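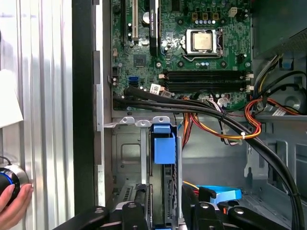

Bench diary, July
by Vesela Vasić

Quiet morning, so I'm writing this with my feet up on the parts bin. Plirkgate sent us another lot of old office towers and the tally on the whiteboard says 1,243 for the contract, 757 of them stripped. A year ago I'd have felt every one of those in my wrists!

The arm does more of the reaching in now, and I do more of the deciding. Today's tower had the cooler off and the CPU sitting bare in its socket, all four memory slots empty, and then that great fat loom of black cable slung right across the case. Cables are still where I earn my keep (they flop about, every builder tucked them somewhere different, and the Pusex software sulks when it can't find a straight edge). So I talk it through, nudge it, stop it, start again. My shoulders love it. My brain is cooked by smoko.

Kovačević reckons we'll be down to two people per shift by summer. I asked him straight out what happens to the others and he said Clurnedach needs hands in testing, same pay. Maybe. I'd like that in writing. I do miss the chatter, the four of us used to pull boards side by side with the radio going, and now it's me and a lot of humming.

Anyway, the blue handle on the drive cage is my favourite colour of the whole job. Back to it, the kettle's boiled.

Comments

tinbench: Same pay but what about the night loading? Ask him that too.

Marg in Geelong: Our place went the same way. I miss the radio more than the screws lol

oldsolder: Cable looms beat everybody, love. Good read.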